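Papers > Equipment and Facilities > Planning for Small Laboratories > Section 4

4. Budget planning for a two-arm tool-sorting cell

4.1 Scope of the plan

In this section we present the purchase plan which was used for the tool-sorting cell. The earlier sections discussed how the requirements were collected from the users of the laboratory. Now we consider how these requirements were turned into a list of items, and how the money was divided between them. The plan was prepared for a laboratory which has one technician and which buys most equipment once per year, with orders closing in September. For this reason, an item forgotten in the list may have to wait a long time, and the cost of forgetting is larger than the price of the item itself.

The task of the cell is simple to state. Hand tools are taken by the arms and sorted in a tray with compartments, or they are moved from the tray to the table. The tools are of the common types: screwdrivers, pliers, wrenches. They were chosen as the work objects at the beginning, before any robot was selected, and we recommend this order to other laboratories. When the robot is selected first, the objects are later fitted to the gripper, and the study becomes easier than was intended.

4.2 Division of the budget

We divided the budget in four groups. The first group is the arms with their grippers, controllers and cables. The second group is the structure, which includes the table, the walls, the rails and the mounting plates. The third group is spare parts. The fourth group is small consumable items, and the work objects belong here also.

In the first draft of the plan, the arms took 70 percent of the total. The structure received 20 percent, and the rest was left for the other two groups together. This draft was accepted by the finance office without any question, but we were not satisfied with it after a visit to the Malura laboratory, where a similar cell had been standing still for 6 weeks while a wrist motor was on order. The second draft moved money from the arms to the spare parts. To make this possible, we requested new quotations from two suppliers, Jutolix and Uvis, for arms with a smaller payload.

The question of payload deserves a short discussion. Buyers often ask for the largest payload that the budget allows, as a kind of insurance. In a tool-sorting cell this insurance is not of much use. A hand tool is light, and the more difficult properties are its length and its shape. A screwdriver which is held near one end will turn in the fingers when the other end touches a compartment wall, and a stronger arm does not help with it. We have therefore given more weight to the gripper than to the arm in the comparison of the offers. The offer from Uvis was selected. Its price was higher per gripper, but the fingers could be ordered separately, and the delivery time for fingers was written in the contract.

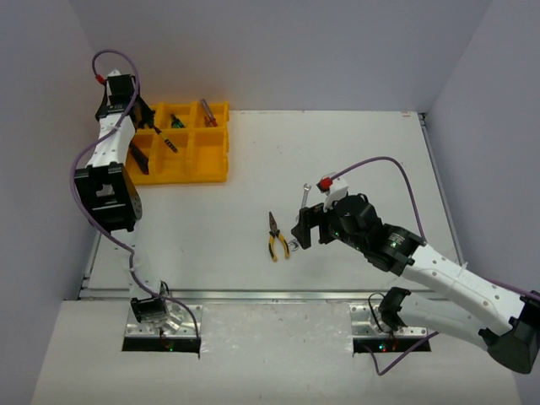

Figure 3. The two-arm cell with a compartment tray and hand tools. Each arm is fixed on its own metal plate.

The structure group was the most difficult to estimate. A supplier of arms will give an exact price, but a table with walls is usually made by a local workshop, and the price depends on many small decisions. We asked the Rivera workshop for a quotation three times, and each time the drawing had changed. The walls were added in the second drawing. They increase the price of the structure, but they give a plain background to the cameras, and they also keep the tools inside the working area when they are dropped. The height of the walls was later a matter of disagreement between the authors. Lower walls are cheaper and allow easier access by hand, while higher walls hide more of the room behind.

For the mounting of the arms we compared one long plate with two separate plates. The long plate is easier to align, and it was cheaper in the quotation. The separate plates have the advantage that one arm can be removed for service while the other remains in position. As the laboratory has only one technician, we considered the service time to be more important and selected the separate plates. The difference in price was small in comparison with one day of lost work.

4.3 Items which are often omitted

When we compared our list with the lists of other laboratories, we found that the same items were missing in most of them. Cables are the first example. The cable which follows the arm is bent at every movement, and it should be treated as a part that wears. We have included one complete replacement set for each arm, together with cable ties in several sizes. The length of the cable must also be decided with care. A short cable pulls at the connector when the arm is extended, and a long one makes loops that can be caught.

The second example is the access to the electronics. If the controllers are placed below the arms, the shelf must have openings that are wide enough for a hand and for the air. In our first drawing the openings were too narrow, and the correction added roughly 40 dollars per opening. It is a small amount, but it was not in the budget, and a separate approval was necessary.

The third example is the tools. They are cheap, so they are bought with no plan, often by different persons and in different shops. After some months the set is mixed, and an older experiment cannot be repeated with the same objects. We bought duplicate sets in one order and stored the second set in a closed box. The tray should be duplicated too, as the size of the compartments has a strong effect on the difficulty of the task.

4.4 Order of purchase

The items should not be ordered all at the same time, even if the budget permits it. We ordered the tools and the tray first, then the arms, and the structure last, when the dimensions of the arms had been confirmed by the supplier in writing. The spare parts were placed in the same order as the arms, so that they would come from the same production series. The costs of installation and training are treated in Section 5, where the working hours of the technician are also included.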